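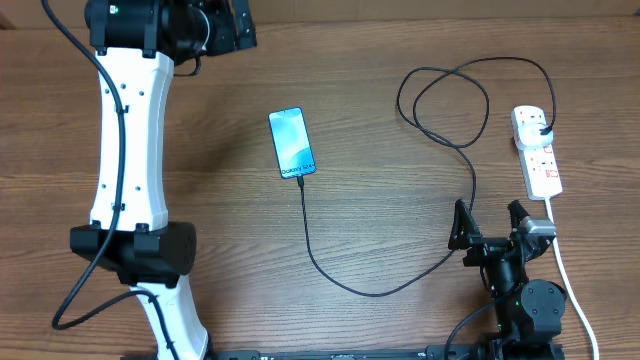

4. Fault Report: Gripper Stall During Cable Task

The two-arm cell was programmed to handle a phone charging cable between the handset and a power strip. In June, during an evening run of 80 cycles, the right arm stopped with its gripper partly closed and did not respond to the stop command from the Drekus control program. Shayne Halliday cut power at the wall. No one was hurt.

4.1 Cause

The log showed a motor current warning at line 1473, well before the stall. Our script read the warning but did not act on it. Jolene Lowther repeated the fault twice by letting a cable loop catch on a finger.

4.2 Corrective Action

The current limit was lowered to 60 percent, and any warning now halts both arms. Our supervisor, Mr. Costigan, also required a hardware stop button within reach of the operator. Rangi Kingi wired and tested it. The cause of the ignored stop command is still open and is carried forward to Section 6.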